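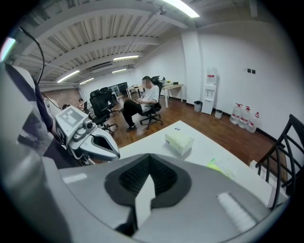

**vilem_v** wrote:

I want to ask for opinion about working from home at a round table. We moved to Pallimska in December and the new flat has no place for a real desk, so my wife and I share one table for work and for meals. It is the white one. My main problem is the forearms. At a straight desk both elbows have support. At a round edge the elbows hang in the air, and after 40 minutes my right shoulder is hard like stone. Should I buy a small rectangular desk, or is there some trick?

Vilém

---

**jmottram** wrote:

Sell it and get a desk. I tried the round table thing for 7 months and my physio made more money than I did. Even a cheap 100 cm desk from Plidbridge is better.

---

**Meinrad H.** wrote:

> Sell it and get a desk.

I don't agree with this. A round table is fine if you push the keyboard further in, so that the forearms lie on the table and not only the wrists. Then the chair must go close, and the armrests have to fit under the top. What chair do you have, Vilém?

---

**vilem_v** wrote:

Black, with spindles in the back. I use a normal mouse with wheel, nothing special.
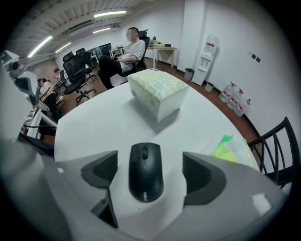

I measured also the height, and I think it is too high for me, because my feet do not stand fully on the floor when I sit correctly. With shoes it is a little better. I do not want to spend 500 on a chair before I know that the table is not guilty.

---

**jmottram** wrote:

Meinrad, pushing the keyboard in means the laptop goes in too, and then where do two people eat? A spindle back for eight hours is a punishment as well.

---

**Meinrad H.** wrote:

They can move the laptop for lunch, Joanne. It takes one minute. First a footrest, then a cushion for the lower back. A thick book under the feet is enough for the test.

---

**viera_j** wrote:

I have the Clolura footrest and it slides on a smooth floor, so put a mat under it. For the shoulder, try the mouse in the left hand for a week. It is terrible for two days, then OK.

---

**vilem_v** wrote:

Thank you all. I will start with the book and the cushion, and I will try the left hand too. Viera, is your mat rubber or textile?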